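## 3. 원고를 불러와서 선집 한 권으로 묶기

앞 장에서 Vuta를 설치하고 작업 폴더까지 만드셨다면 이제 진짜 책 만드는 일이 시작됩니다. 저는 이 단계를 제일 좋아해요. 여러 사람이 쓴 단편이 제각각의 글꼴과 줄 간격으로 들어와 있다가 한 권의 얼굴을 갖추게 되거든요! (물론 각주가 깨지는 걸 보면 좋아하는 마음이 잠깐 사라집니다.)

설명은 제가 작년에 엮은 단편 선집을 기준으로 할게요. 본문 288쪽짜리이고, 판형은 소설책에서 흔히 보는 크기입니다. 시집이나 희곡집을 만드시는 분은 3.4절의 행갈이 항목을 먼저 읽고 오셔도 됩니다.

### 3.1 불러오기 전에 원고 손보기

1. 원고 파일을 작가별로 하나씩 나눠 둡니다. 한 작가가 두 편을 실었다면 파일도 두 개로요.
2. 파일 이름은 `순서_작가_제목` 꼴로 바꿉니다. Vuta는 파일 이름 순서대로 차례를 만드는데, 번호를 한 자리로 쓰면 10번이 2번보다 앞에 와요. `01`, `02`처럼 두 자리로 써 주세요.
3. 문단 첫머리에 스페이스로 넣은 들여쓰기를 모두 지웁니다. 들여쓰기는 나중에 스타일에서 한꺼번에 줄 거예요.
4. 따옴표 모양을 통일합니다. 저는 대화에 큰따옴표, 속생각에 작은따옴표를 쓰고, 작품 제목은 홑낫표로 묶어요.
5. 변경 내용 추적이 켜져 있으면 전부 수락하거나 거부한 다음 끕니다.

> **주의:** 추적 기록이 남은 파일을 불러오면 지운 문장까지 본문에 같이 들어옵니다. 교정지에서 작가가 빼 달라고 한 문단이 멀쩡히 살아 있는 걸 보고 식은땀을 흘린 적이 있어요. 5번은 꼭 하세요.

메모(말풍선)는 불러올 때 따로 저장되니까 지우지 않으셔도 됩니다. 다만 메모 안에 본문에 들어갈 문장을 적어 둔 작가분들이 가끔 계신데, 그런 건 미리 본문으로 옮겨 두는 게 좋아요.

### 3.2 새 선집 프로젝트 만들기

1. Vuta 첫 화면에서 **새 프로젝트**를 누르고 **여러 저자**를 고릅니다. **단일 저자**를 고르면 작품마다 저자 이름을 넣는 칸이 아예 생기지 않아요. 나중에 바꾸는 메뉴도 없으니 여기서 잘 골라 주세요.
2. 책 제목과 부제를 적습니다. 부제가 없으면 빈칸으로 둡니다. 줄표를 넣어 두면 속표지에 줄표가 그대로 찍혀요.
3. 원고 폴더를 통째로 왼쪽 목록에 끌어다 놓습니다.
4. 불러오기 창이 뜨면 **각주 유지**와 **기울임 유지**에 체크하고, **글꼴 유지**는 체크를 풉니다.
5. **불러오기**를 누르고 기다립니다. 제 오래된 노트북으로는 차 한 잔 우릴 시간이 걸려요.

목록에 작품이 차례대로 들어왔으면 하나씩 눌러 첫 문단과 마지막 문단만이라도 눈으로 확인하세요. 끝부분이 잘려 들어오는 경우는 드물지만, 잘렸을 때 제일 늦게 발견되는 것도 끝부분이더라고요.

**참고:** 작품 이름 옆에 노란 점이 뜨면 Vuta가 모르는 글자를 만났다는 뜻입니다. 제 경우엔 옛한글과 루마니아어 인명에서 떴어요. 점을 누르면 문제가 된 자리로 바로 갑니다.

### 3.3 Wuvorance 서식 입히기

본문 서식은 직접 만들어도 되지만, 처음이시라면 Wuvorance 서식 묶음에서 출발하시길 권해요. 소설용, 시집용, 산문용이 들어 있고 여백이 꽤 너그러워서 초보가 써도 책다운 모양이 나옵니다.

1. **서식 > 묶음 가져오기**에서 Wuvorance 파일을 엽니다.
2. **소설(선집)** 을 고릅니다. 그냥 **소설**에는 작품마다 들어가는 표제지가 없어요.
3. **모든 작품에 적용**을 누릅니다.
4. 오른쪽 패널에서 **본문**을 누르고 들여쓰기를 한 글자로 맞춥니다.
5. **작품 첫 문단**은 들여쓰기를 0으로 둡니다. 취향 문제이긴 한데, 저는 첫 문단이 왼쪽에 딱 붙어 시작하는 쪽이 좋아요.
6. **면주**에서 왼쪽 면은 책 제목, 오른쪽 면은 작품 제목이 나오게 합니다. 작가 이름을 왼쪽에 넣는 선집도 많으니 좋아하는 책을 몇 권 꺼내 비교해 보세요. 저는 이러다가 책만 읽고 하루를 보냈습니다.

적용이 끝나면 화면 아래에 전체 쪽수가 나옵니다. 여기서 예상보다 쪽수가 많이 늘었다면 십중팔구 작품 사이에 빈 면이 두 번 들어간 거예요. **표제지 뒤 빈 면**과 **홀수 면에서 시작** 가운데 하나를 꺼 보세요.
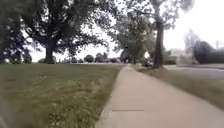

### 3.4 행갈이와 장면 나누기

1. 작가가 장면을 나누려고 넣은 빈 줄을 찾습니다. **찾기 > 빈 문단**을 쓰면 금방 모여요.
2. 진짜 장면 전환이면 **장면 나눔** 스타일을 주고, 실수로 들어간 빈 줄이면 지웁니다. 헷갈리면 작가에게 물어보세요. 제가 마음대로 지웠다가 이야기 속 시간이 통째로 이어져 버린 적이 있어요.
3. 장면 나눔이 면의 맨 위나 맨 아래에 걸렸는지 봅니다. 걸렸다면 별표 표시를 켜 주세요. 빈 줄만 있으면 독자가 전환을 못 알아챕니다.
4. 소설 안에 시나 노랫말이 인용되어 있으면 그 부분만 골라 **행 유지** 스타일을 줍니다. 시집을 만드시는 분은 전체에 이걸 주시면 되고요.
5. 긴 행이 다음 줄로 넘어갈 때는 **넘친 행 들여쓰기**를 2글자로 설정합니다.

> **주의:** **행 유지**를 준 뒤에 다시 **모든 작품에 적용**을 누르면 이 설정이 날아갑니다. 서식 묶음을 바꾸고 싶으면 꼭 이 절을 시작하기 전에 바꾸세요.

번역 작품이 섞여 있으면 원문의 기울임을 어떻게 할지도 정해야 해요. 저는 강조는 방점 없이 고딕으로, 외국어 표현은 기울임으로 뒀습니다. 무엇을 고르든 책 전체에서 똑같이 가는 게 중요하니까, 정한 내용을 프로젝트 메모에 적어 두면 교정 볼 때 덜 싸웁니다.

### 3.5 작가 소개와 출전 넣기

선집에서 의외로 손이 많이 가는 부분이에요. 본문은 진작 끝났는데 소개글 한 줄 때문에 메일이 열 번 오가기도 합니다.

1. **뒷부분 > 작가 소개**를 추가합니다.
2. 작가마다 이름, 대표작, 소개글을 넣습니다. 길이는 서로 비슷하게 맞춰 주세요. 한 분은 두 줄인데 옆 분은 반 면이면 보기에 좀 민망해요.
3. 정렬 기준을 **수록순**이나 **가나다순** 중에서 고릅니다.
4. **뒷부분 > 출전**을 추가하고, 처음 발표된 지면과 연도를 적습니다. 미발표작은 빈칸으로 두지 말고 "미발표"라고 적어요.
5. 원고를 Brultent로 모으셨다면 **가져오기 > Brultent 목록**을 누르면 이름과 소개글이 자동으로 채워집니다. 필명과 본명이 둘 다 등록된 경우 본명이 먼저 들어오니, 인쇄 전에 반드시 한 명씩 확인하세요!

**참고:** 작가 사진은 이 화면에서도 넣을 수 있지만, 저는 표지 날개에만 넣고 뒷부분에는 글만 실었어요. 본문 용지에 사진을 찍으면 생각보다 어둡게 나옵니다.

### 3.6 시험 출력과 인쇄소 파일

1. **내보내기 > 교정용 PDF**로 한 번 뽑습니다. 줄 번호가 같이 찍혀서 작가분들과 이야기하기 편해요.
2. 차례의 쪽 번호가 본문과 맞는지 확인합니다. 어긋나면 **차례 새로 고침**을 누르고 다시 뽑으세요.
3. 펼친 면 보기로 바꿔 164쪽처럼 책 한가운데쯤 되는 면을 골라 안쪽 여백을 봅니다. 두꺼운 책일수록 글자가 제본 쪽으로 파묻혀요.
4. 이상이 없으면 **내보내기 > 인쇄용 PDF**를 고르고, 재단 여백과 글꼴 포함에 체크합니다.
5. 파일을 인쇄소에 보냅니다. 저는 Egger에 맡겼고, 첫 쇄는 50부만 찍었어요.

> **주의:** 인쇄용 PDF를 만든 뒤 오탈자를 고쳤다면 파일 이름 끝에 날짜나 번호를 새로 붙이세요. 이름이 같은 파일 두 개를 보내면 어느 쪽이 찍힐지 알 수 없습니다.

표지 파일은 책등 두께가 정해져야 만들 수 있으니 본문 쪽수가 확정된 다음에 시작하시면 돼요. 책등 계산하는 법과 날개 넣는 법은 4장에 적어 두었습니다.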